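Clendis Two-Arm Bench Unit

Soft goods and everyday chores, for schools, repair rooms and small shops

People write to us every week asking when a machine will pack the kids' bags in the morning. We would love to say it's ready, and some days in the workshop we nearly believe it! The longer answer is that the Clendis can do a few household and shop-floor jobs well, a few more with somebody standing by, and a good many it should not be asked to do at all. We'd like you to know which are which before you spend any money with us.

A school backpack is the job we come back to more than any other. It sags, it folds over on itself, the straps wander off wherever they please, and the way into it is a zipper that hardly stays in the same place twice.

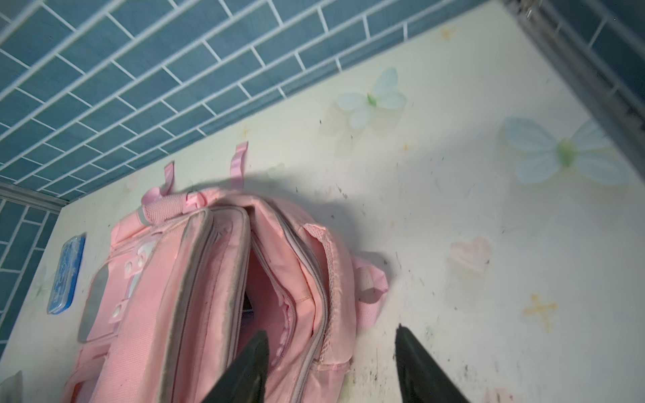
Salim Kinyua, who looks after our soft goods trials, keeps a list of what trips up the arms. Thin fabric is near the top (a finger can take hold of two layers when you wanted one), and so are mesh pockets and anything with a loop in it. Hard, square things like boxes, tins and books are a good deal kinder, and if your work is mostly those, you may be happier with our smaller Arness model, which has a single arm and costs less to keep running.

In our April trials we ran 138 zipper openings on bags of different sizes. The Clendis needed a person to step in on 19 of them, most often when the fabric bunched up ahead of the slider. Closing is harder than opening, and we don't quote a figure for it yet. A second arm helps a great deal, as anyone who has tried to zip a bag one-handed will know - one side holds the cloth and the other does the pulling.
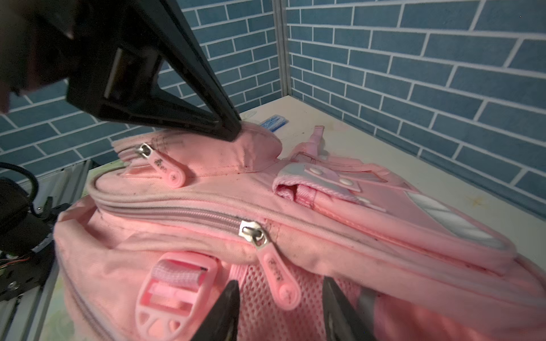

Speed is the other thing to be plain about. A parent can empty a school bag in the time it takes the kettle to start humming, and the Clendis is slower than that. Where it earns its keep is on long, dull runs, such as checking returned bags at a rental counter, where a steady pace all afternoon suits everybody.

What comes with the unit

Two arms with black two-finger grippers
A camera at each wrist
Yorath control software, with 8 starter tasks
Spare finger set
Printed setup guide

Fingers should be looked over after every 1,000 grasps and wiped down more often if you handle dusty or well-used goods. Spares ship from our Tustine workshop.

If you're not sure whether your chore is a good fit, write to Musyoka Rweyemamu at the sales desk and tell him what you'd like done. Better still, send him the item itself, scuffs and all, and he'll try it on the bench and write back with how it went.

Page updated 10 August 2020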